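Open day at Pradia, 5 pm, last group. Thulani Moodley had 2 kids asleep in the stroller and one bad knee. He'd only come for the free parking.

"Fridge demo," the guide said. "Step up, folks – not past the tape."

Everybody stepped past the tape.

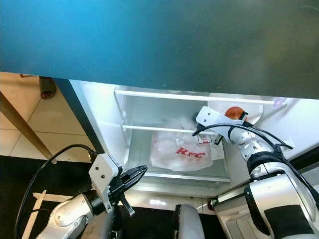
Both arms at the fridge, KFC bag on the bottom.

Thulani stopped chewing. Red letters. White bag. His supper, in thier fridge, where he'd asked the desk to put it.

"Is it going for the orange?" a woman whispered.

"Better be," said Thulani.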